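# 7 Wer prüft die Prüfliste?

Regeln für den Umgang mit Greifern haben einen guten Ruf, und der ist nur zum Teil verdient. Die Hausnorm der Firma Ultbridge, mit der sich dieses Kapitel befasst, umfasst 54 Seiten. Faisal Mengal, der an der ersten Fassung mitschrieb, hält höchstens die Hälfte davon für überprüfbar. Der Rest besteht aus Wörtern wie »angemessen«, »regelmäßig« und »in einwandfreiem Zustand«.
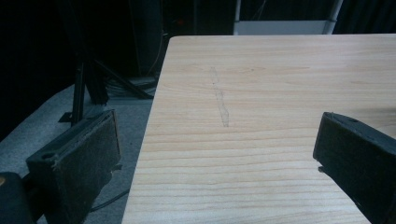
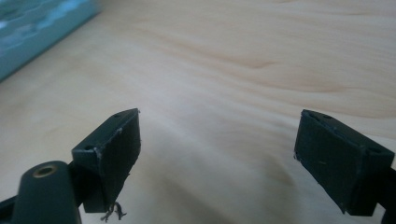 Eine Norm beschreibt gern den Neuzustand und schweigt über die Abnutzung. In Abschnitt 4 heißt es, Kontaktflächen seien »nach 600 Zyklen einer Sichtprüfung zu unterziehen«. Woher die Zahl stammt, konnte uns bei Ultbridge niemand belegen. Ebenso wenig steht dort, was der Prüfer eigentlich sehen soll. Gelten lose Fasern, wie sie in beiden Aufnahmen am linken Finger hängen, schon als Mangel? Zählt der helle Abrieb an den Kanten in der zweiten? Ghazala Niazi hat 2.584 ausgefüllte Prüfbögen durchgesehen und fand unter »Befund« fast immer dasselbe Häkchen. Man kann daraus schließen, dass die Greifer in Ordnung waren. Man kann auch schließen, dass das Formular keine andere Antwort nahelegte.

## 7.1 Was eine Regel leisten muss

Wir nennen eine Vorschrift *prüfbar*, wenn zwei Personen unabhängig voneinander am selben Gerät zum selben Urteil kommen. Die Definition ist streng, und viele eingeführte Regeln scheitern an ihr. Lesen Sie die folgenden Auszüge mit dieser Frage im Kopf und notieren Sie am Rand, an welcher Stelle Ihr eigenes Urteil schwankt.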